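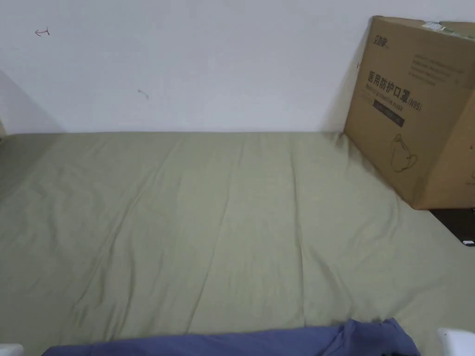

Ticket: Gallery pages in the Lynch red carpet section stop loading

I write about the celebrity galleries on Fastesness, which I read nearly every evening on my tablet. Since the update in May the big red carpet gallery stops at photo 49 of 72. I was sitting against the white wall behind my bed, on the green fitted sheet, when I first noticed it, and I thought the Wi-Fi was too weak in that room. So I tried again next to the router. It stopped at the same photo.

Device: Dusus tablet, system up to date
Account: paid, no ads
Section: Lynch, hair and gowns gallery

What I tried already:
Cleared the cache. No change.
Logged out and in again. Now it stopped at 58, but only one time, then at 49 again.
Opened the same gallery on my phone. All photos load, but the captions are in the wrong order. The singer with the silver hair has the caption of the actress in the yellow gown.

Reply from support, 9:40 a.m.
Thank you for the clear report. We can repeat the problem on our side. Please turn off "Preload next photo" in Settings, Reading, and tell us if the gallery reaches the end.

Update from me, 7:15 p.m.
I turned it off. The gallery goes to photo 71 now and then shows a gray square. It is better, but the last photo is the one with the whole cast together, and I would like to see it — it was on the front page all week.

One more thing. The "Who wore it" poll from Cusden under the gallery counts my vote two times. I voted for the short dress and the number went up by two. I did not press twice.

Reply from support, 10:05 a.m.
The last photo was saved in a format the tablet app cannot read. We replaced it. The poll belongs to Cusden and we sent them your note. Captions on the phone will be corrected with the next app version.

Update from me, 6:30 p.m.
The last photo opens now. Captions on the phone are still mixed. Please keep the ticket open until the new version is out.

Status: open, waiting for release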